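# About Castillo

Hi, I'm Preben Grímsdóttir! I started Castillo in a shared workshop, building a little sidewalk robot out of scrap parts, and we try out its driving in a simulated city first (way cheaper than curbs!). 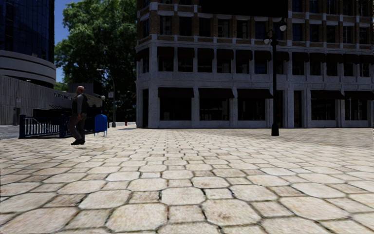 **PLAVDALE, March** – We're 7 builders now, and the robot, Stoleo, has done more than 100 virtual walks. I still solder at my kitchen table,
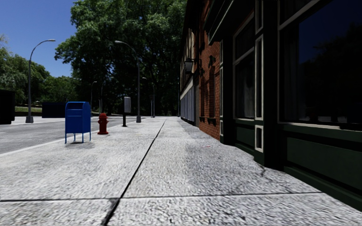 which my family puts up with, mostly, and the wheels get bolted on at the shop Monday nights. Come by, we've got spare screwdrivers! 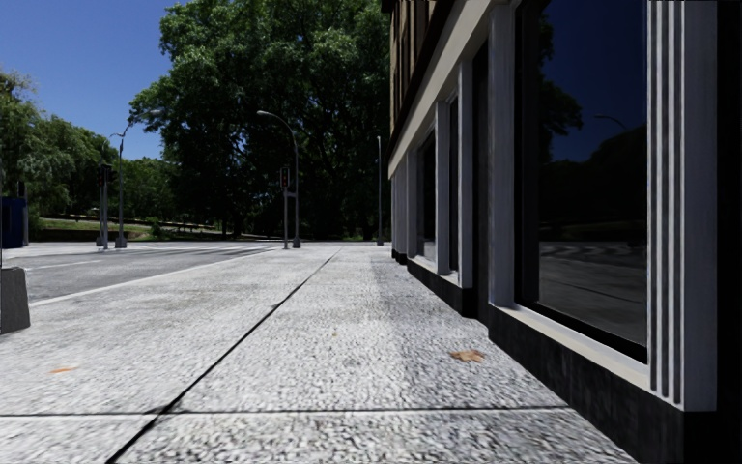 Trutevero wrote to us that the steering code ran fine on a homemade rover after 18 tries, and could we please label the motor wires next time.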